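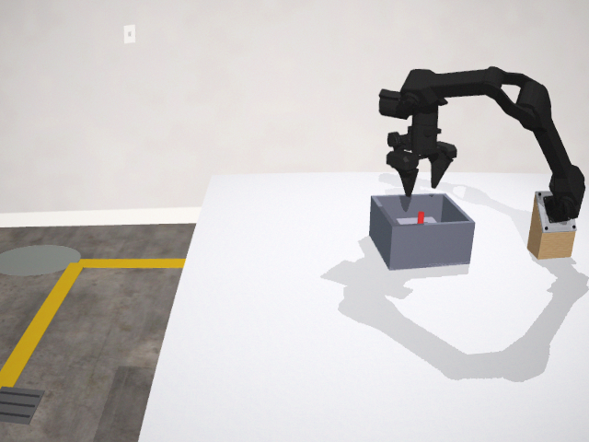 ## Ticket 332 — Shared calendar entries shift by one hour after sync

**Product:** Vomum calendar server, with Lim desktop client
**Site:** Wakthorpe office
**Opened:** 9 September 2024
**Status:** open, workaround in place

### Symptom

Meetings created in the Lim client show the right time locally. After the next sync, the same entries appear one hour early for everyone else subscribed to the calendar. All-day entries are not affected. Single meetings are fine too; only recurring series move.

### Environment

- Server time zone set to UTC
- Clients set to local time, daylight saving on
- 22 subscribed accounts
- Sync interval: 2 minutes

### Log

1. Restarted the sync service. No change.
2. Compared clocks on the server and two clients. Offset under a second, ruled out.
3. Exported the affected calendar. 1,386 entries in the file, almost all with a named time zone. The shifted ones carry a fixed offset in its place.
4. Created a new weekly series in the web interface. It stayed put through several syncs.
5. Created the same series in Lim. Shifted on the first sync.
6. Opened both series in a text editor. The Lim version writes a start time with a fixed winter offset and drops the time zone block when "repeat" is ticked. The server then applies the offset as written.
7. Deleted the local cache on one client and let it rebuild. The entries came back shifted, so the bad value is stored on the server — clearing caches on the other machines is pointless.
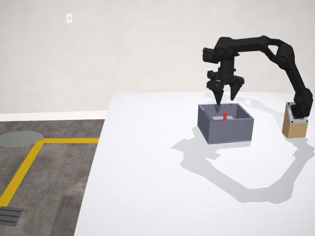
Reply from Stemness support: the missing time zone block is a known fault in the client's recurrence editor, and a fix is planned for October. Existing entries will not be repaired by the update. They need to be exported, corrected and imported again, with the original series deleted first or duplicates will appear.

### Workaround

Create recurring meetings in the web interface only. Editing the title or location of an existing series in Lim is safe. Changing its time or repeat rule is not — either one rewrites the start value.

### Still to do

- Correct the offsets in a copy of the export and import into a test calendar
- Check whether canceled occurrences survive the import
- Ask if reminders are stored relative to the start time or as a fixed time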